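Gallardo Flea Market Opens Its Biggest Spring Season Yet

Spring is here, and so are the tables! The Gallardo Flea Market returned to the old Broltorer rail yard on 26th April, with 223 stalls spread over the east lot and both of the covered platforms. Kitchen and table goods have grown so much that they now fill a whole platform of their own, and it is a wonderful place to lose a morning.

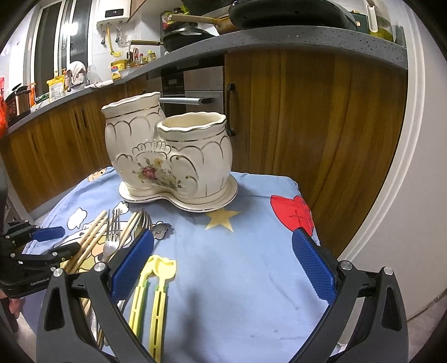
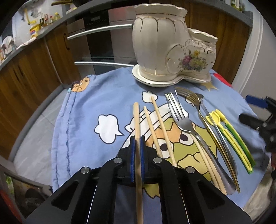
A light blue cartoon-print cloth brightens up any small table.

More room for kitchen finds

The new kitchen platform is the change most regulars had been asking for. Last year the dishes and pans were squeezed in between the bicycles and the garden tools, and on busy mornings there was hardly space to turn around with a bag on your arm. Now there are 57 stalls of plates, jugs, cake tins, cookie cutters, table linens and odd lids looking for their pots, with wide aisles and benches at both ends.

Prices start low. A big box of mixed teaspoons by the north stairs was going for a quarter apiece on opening day, and there were complete dinner sets for less than the cost of a new frying pan. If you collect pressed glass, head straight for the row under the station clock. There was so much green and amber glass there in the first hour that the whole row seemed to glow.

A record start

Organizers sold 1,108 early-entry wristbands, the most since the market moved to the rail yard. The line reached past the bus shelter before the gates opened, and it was a cheerful one, with people comparing shopping lists and sharing coffee. The Hendatach bakery truck ran out of cinnamon rolls well before lunch (it has promised to bring double next time).

Stall applications opened in January and filled up quickly, but there is a waiting list for later dates. Sellers who bring mostly handmade goods can also apply for the craft corner, where a half table costs less than a full stall.

Repairs, music and getting there

The repair bench is back too! Bring a wobbly chair, a lamp with a frayed cord or a dull kitchen knife, and the crew from Jesach Tool Library will take a look for free. There is a limit of 3 items per visitor. Live fiddle music plays on the west platform through the middle of the day.

Parking is on the gravel lot behind the freight shed, and bikes can be locked along the fence by the main gate. Well-behaved dogs on leashes are welcome outdoors, but please keep them off the covered platforms. Most stalls take cards now, although small bills are still handy at the bargain boxes.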